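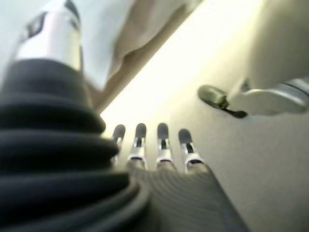 Step 3: Clear and wipe the work surface

Take everything off the surface you plan to use, including the small things you usually work around. Put tools you need today in one box and the rest in another. Don't sort any further yet — that comes in step 5.

Mix 2 capfuls of mild dish soap into a bucket of warm water. Wring the cloth out well and wipe from the back toward the front. Go over it again with plain water, then dry it with a towel.

Leave the surface bare for 20 minutes before you put anything back.

Step 4: Put back the daily tools

Start with the box of things you need today. Heavy items go at the back, and anything with a cord goes on the side nearest the outlet. Keep a strip along the front edge clear for your hands.

If the box doesn't fit, take out whatever you used least in November and move it to the second box.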